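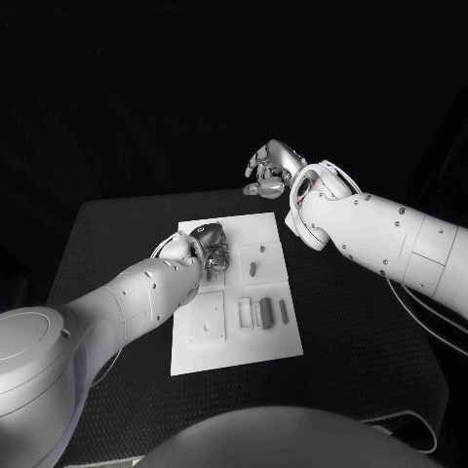

Report on the Visit to the Stongate Assembly Laboratory

Submitted by Prakash Rodrigues, Manager, Industry Programs, Grarkard Manufacturing Association

Members of the Association attended the open day held at the Stongate Assembly Laboratory on January 26, 2022. The visit was arranged following the discussion paper on small-batch assembly circulated to members in October. Its purpose was to allow member firms to see two-armed robotic assembly work at close range and to put questions to the laboratory's technical staff. This report summarizes the program for members who were unable to attend.

Arrival and safety briefing

Visitors were received in the ground floor foyer, where passes and safety glasses were issued. The laboratory occupies 560 square metres in the older wing of the building and is divided into a machining area, a metrology room and a darkened demonstration area at the rear. The safety briefing covered the marked walkways, the location of the emergency stops and the rule that no visitor was to reach over a table while the arms were powered. Visitors were divided into groups of 15 so that everyone could stand close enough to see the parts.

Mobile telephones were permitted in the demonstration area provided that the flash was turned off. Several members had brought sample components from their own plants, and these were left at the front desk for discussion later in the day.

The Sorar demonstration

The main item on the program was the Sorar assembly platform. The Sorar is a two-armed unit with a rounded body, stationed at the near side of a dark-topped table. The work is carried out on a white task board on which pegs, cylinders, plates and blocks are set out. Laboratory staff explained that the board was designed to gather in one place the kinds of small handling tasks that members will recognize from their own benches: picking up a short peg, standing a part upright, working with parts of differing thickness and placing a piece on a plate without disturbing its neighbours.

The session was run as a series of short trials. Before each one, a member of staff called out the task, and the operator confirmed it from the console. The pace was slower than many visitors had expected. Staff stated plainly that speed was not the measure being used at this stage of the program and that trials are recorded mainly for the quality of the grasp and the position of the part at release. 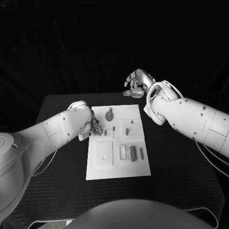

Small pegs are among the more demanding items on the board. Where several stand close together, the fingers must close on one without tipping the next, and there is very little room for error in the angle of the wrist. Staff noted that the laboratory has logged 773 trials on the current board layout, and that the peg tasks account for most of the attempts which had to be repeated. Members with experience in connector and fastener work found this consistent with their own difficulties in automating such steps.

A further point of interest was the division of labour between the two arms. In many of the trials one hand worked while the other waited above the board. In reply to a question from the floor, staff explained that the waiting arm is kept at a set height so that it can be brought in without crossing the path of the first. Work on tasks requiring both hands at once is planned for the next phase.

The principal observations recorded by members during this part of the visit were as follows.

Changeover. The parts can be rearranged on the board by hand between trials. Members from firms with short production runs considered this the most relevant feature of the demonstration, and asked how much re-teaching was needed after each change. Staff advised that a modest change in position could be accommodated, but that a new shape of part called for a fresh set of trials.

Cabling. Some of the cabling on the arms runs outside the housings. One member asked whether this would be acceptable on a plant floor. Staff agreed that a production version would need better protection and said that the present routing made maintenance easier in the laboratory.

Table surface. The table is covered in a dark, finely textured material, and the backdrop is also black. Staff explained that the contrast with the white board helps the vision software. Members should bear in mind that few of our workplaces offer such favourable lighting, and it would be useful to see the same tasks attempted under ordinary shop lights.
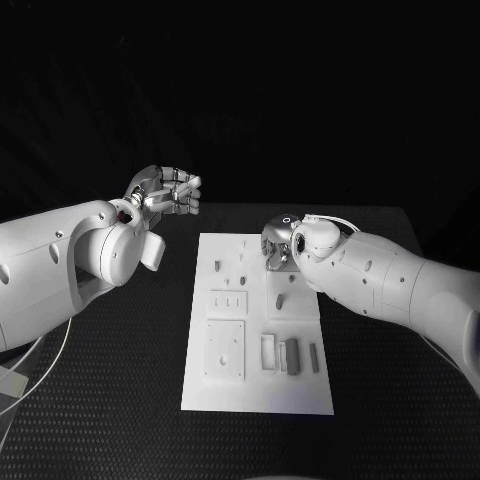 Presentation by Barua

Following a break for tea, visitors moved to the seminar room for a presentation by Barua, the laboratory's partner in software. The presentation dealt with the way trials are recorded and labelled, and with the checks made before a recording is accepted into the training set. Each accepted recording is reviewed twice. Where the two reviewers disagree on whether a part has been properly seated, the recording is set aside and looked at again at the end of the week.

Barua representatives were candid about the limits of the work. A system that performs well on one board will not necessarily perform well on another, and the company does not yet offer a product for general sale. Firms interested in supplying sample parts for future boards were invited to complete a short form. Parts should be clean, free of sharp edges and small enough to be held comfortably in one hand. A maximum of 100 pieces will be accepted from any one firm.

Discussion centred on cost, training and the effect on existing staff. On the last point, members asked what skills a bench assembler would need in order to work beside such equipment. The answer given was that patience and a good knowledge of the parts had proved more useful than programming experience, at least for the people who set up and supervise the trials. The Association's training group may wish to pursue this question further.

Closing session

Visitors were invited to return to the demonstration area in the late afternoon, when further trials were run with fewer people present. This proved a worthwhile addition to the program, as it allowed longer conversation with the operators – several of whom had come to the laboratory from trades backgrounds.

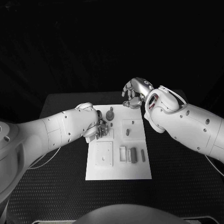 The Sorar platform at the task board, with the left hand closed on an item and the right hand open above the board.

Matters for follow-up

Stongate has offered to host a second visit for members who could not be accommodated on this occasion. Expressions of interest should be sent to the Industry Programs office, with the names of those wishing to attend and a note of any accessibility requirements. Numbers will again be limited for each group.

Copies of the Barua parts form are available from the same office. Members who left sample components at the front desk are asked to arrange collection directly with the laboratory.

The Association thanks the staff of Stongate and Barua for their hospitality and for the care taken in answering members' questions.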